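Category: Course Handouts > Interior Surfaces > Unit 4

Reading a Room from the Top Down: Ceilings, Panels and Edges
Course notes, Þröstur Bech

Welcome back! Last unit was floors, and I know several of you loved the floors, but this is the one I look forward to all year. We are going up. Most people can live in a room for ten years and never once look at its ceiling with any attention, and there is so much up there to enjoy once you start.

1. Plain white is never plain

A matte white ceiling is a fantastic teacher. Stand still, tip your head back and let your eyes settle for a full minute. You'll begin to notice that the white drifts - a little brighter in the middle, a little grayer toward a corner - even when the paint is the same all over. Write down where it changes before you write down why. Then hunt for the small stuff: specks, scuffs, short scratches, a cluster of thin dark marks where you expected clean paint.

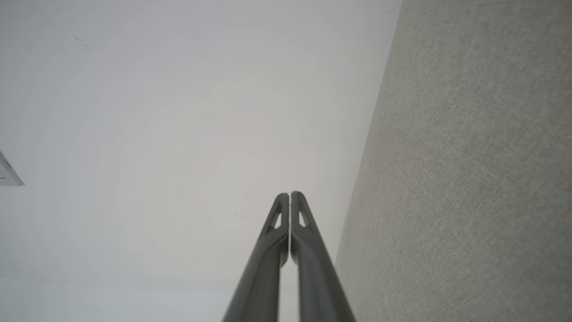 Log every mark by its position and its look, and leave the cause blank on your first pass. A scuff might come from a ladder, a box, a light being changed or something you'd never guess. In the Plavov survey we logged 279 marks over 6 rooms, and the first-pass notes with no guesses in them were by far the most useful when we went back.

2. Fixtures

Anything fixed to a ceiling gives you a reference point. If you can only see a corner of something white and rectangular, put "fixture, type unknown" and move to a spot where you can see more of it. Vents, detectors and light housings look very much alike from the side! Flat rectangular lights are friendlier. Note the border, the color of the face and how the panel lines up with the walls.

3. Where soft meets smooth

Now my favorite part. Fabric-covered panels next to painted surfaces make a wonderful contrast, and you can study it without touching anything. A light gray woven or felt-like cloth breaks the light up into fine speckles, while smooth paint spreads it out evenly. Follow the line where the two meet. Is it crisp? Does it run straight the whole way? Look along it from a low position and then again from the far side of the room, and you'll be surprised how different the same edge can look.

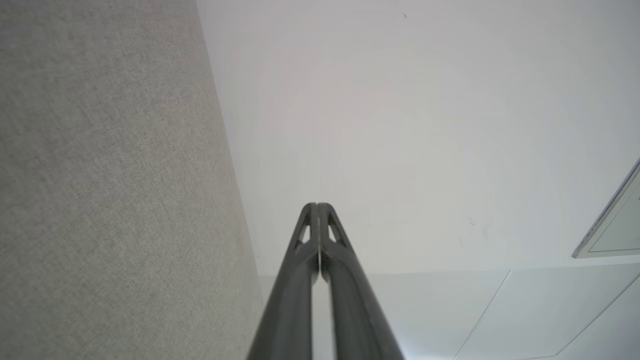
Seams deserve the same care. Thin lines in a white surface usually tell you there are joined panels, but from one position it can be hard to say whether you're looking at ceiling or at the upper part of a wall. Say so in your notes. "Ceiling or wall, check" is a perfectly good entry and I will give it full credit.

4. Field exercise (pairs)

Pick a room with at least one fabric surface in it. The Sinden building has several good ones, and so does the Pfeiffer annex if you ask at the desk first.

- Spend 5 minutes looking before anybody writes.
- Sketch the edges only, no shading.
- Add marks and fixtures.
- Swap sketches and go around again with your partner's.

Bring both sketches to the next session, along with the Rekar worksheet, side B. Soft pencils please - ink makes people timid about corrections, and I want to see lots of corrections!

Last updated: February 2, 2023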